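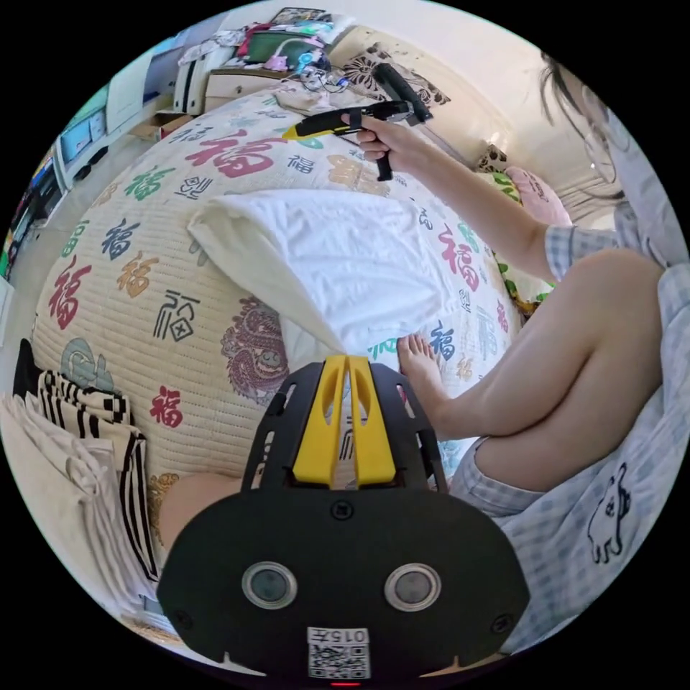 Figure 1. A hand-held gripper and a gripper-like tool at a bed with a quilted cover. A folded towel lies in the middle.

Zestenbridge Course in Practical Robotics
Handout 5: Comparing hand-held grippers on soft objects
Version of 30 January 2019

1. What we compare

In the last handout we treated hard objects: cups, boxes, bottles. Now we go to cloth. Cloth is a good test for a gripper, as it has no fixed shape and it can be thin, thick, smooth or rough in the same hour of work. A gripper that is very good with a cup can be quite poor with a towel.

We use two hand-held grippers in the exercise, the Prilik and the Mok. Both have parallel fingers and both are closed by the hand of the operator. In the data sheets they look almost the same. The Prilik opens to 57 mm and the Mok to 61 mm. Please do not decide from these numbers which one is better for cloth. The opening is important when you take a box from both sides. For a towel you pinch only a small fold, and then the shape of the fingertip says much more than the opening.

The recording program is Warnar, the same as in Handout 4. If you have not installed it yet, follow the steps there first.

2. Words we use

Pinch: the fingers close on a fold of the cloth.
Scoop: one finger goes under the cloth and the other one comes down on it.
Slip: the cloth leaves the fingers before the operator opens them.
Double pick: the fingers take the cloth and also the layer under it.

The double pick is the mistake that students most often forget to write down. When a towel lies on a quilted cover, the fingers may take a little of the cover too. The towel goes up, everybody is content, and the recording is marked as good. Later, when somebody uses this recording for training, the robot learns to pull at the bed. So please look at the cover each time, and mark a double pick even when the towel arrives where it should.

3. Preparing the place

A bed is more difficult than a table. The surface gives way under the fingers, and the fingertip may go down into it before it has touched the cloth. Press lightly. If you find that you push the mattress, come in with a flatter angle.

A cover with a strong print is useful for us. The position tracking needs points that it can find again from one moment to the next, and large printed characters in several colors give many such points. A plain white sheet gives few. On the other side, a pattern that repeats may confuse the tracking, as one part of it looks like another. Try to keep some furniture or shelves in the view at the start and at the end of each recording.

Light from a window is the other matter. When the gripper turns toward the window, the camera makes the picture darker to adapt itself, and the cloth may lose its details for a moment. Turn slowly. If you can choose your side of the bed, choose the one where the window is behind the gripper for most of the movement.
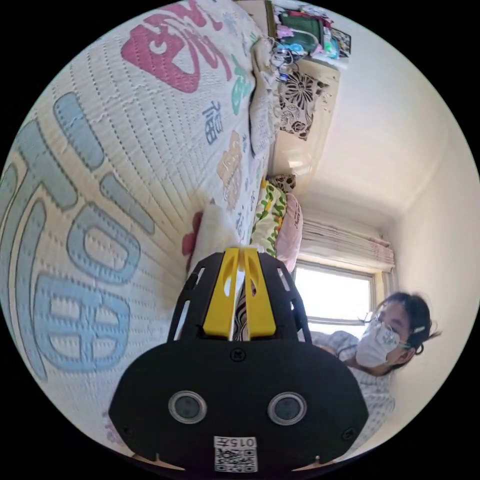
A student from the May group wrote to us that the comparison felt unfair to the second gripper, because by then the hand was already tired and the wrist began to turn by itself. We agree with this remark. In the May version everybody finished all trials with the Prilik before touching the Mok, and the Mok had more slips in almost every notebook. We can't say now how much of it came from the tool and how much from the hand. From this year you change the gripper after every four trials, and half of the pairs begin with the Mok.

4. The exercise

Work in pairs. One person operates, the other one writes. Exchange the roles when one full set is finished.

One set is 16 trials, eight with each gripper. Use the same towel for the whole set.

Step 1. Fold the towel once and lay it on the cover. Its position may be different from trial to trial, but the fold should be the same.
Step 2. Start the recording in Warnar. Hold the gripper still until the program shows that the tracking has started.
Step 3. Open the fingers fully before you approach. A half-open gripper often pushes the cloth away.
Step 4. Pick the towel at the corner, lift it to the height of your elbow, and hold it there while you breathe in and out one time.
Step 5. Lay it down on the other half of the bed and open the fingers.
Step 6. Stop the recording. The writer notes the result before the next trial begins, also when it was a bad one.

Do not repeat a failed trial to get a nicer table. A slip is a result.

5. What to write in the notebook

For each trial: the gripper, the kind of pick (pinch or scoop), the result, and a few words in your own language if this is easier for you. Only the result column must be in English.

At the end of the set, answer in full sentences:
— Which gripper had more slips, and at which moment of the movement?
— Did you change your way of holding the tool after some trials? If so, from which trial?
— Was there a double pick that you saw only when you looked at the recording?

The second point is worth some thought. Most operators learn quickly, and they do it without noticing. One of our own test sets had nearly all its slips in the first four trials, and with such a set the order of the tools can decide the whole comparison. Look at your table by trial number first, and by gripper afterward.

6. The camera view

Before you begin, make a short test recording and check that both fingertips can be seen in it when the fingers are closed and when they are open. With a wide lens the things near the border look bent. A straight bed may look like a curved one. The program corrects this before the position is calculated, so you do not need to do anything, but do not measure distances on the screen with a ruler. We have received such measurements.

The body of the gripper will cover some of the lower part of the view. This can't be avoided. It matters when you lay the cloth down close to yourself, for then the last centimeters may be hidden behind the housing. Lay it down a little farther away.
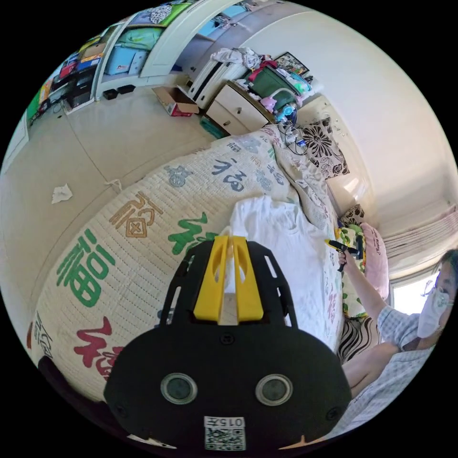

Can I use a T-shirt in place of the towel?

Use the towel for the graded set. A T-shirt has sleeves and a collar, and the result depends much on which part you take. You are welcome to do a second set with a T-shirt and hand it in separately.

7. Handing in

Put the notebook pages and the Warnar recordings into one folder per pair. Name each recording with the gripper first and the trial number after it, for example Mok-03. Recordings that have kept the automatic name come back to you for renaming.

The grippers go back into their cases with the fingers closed. Please take threads out of the fingertips before that, the Prilik collects them behind the rubber and the next pair will have slips from it.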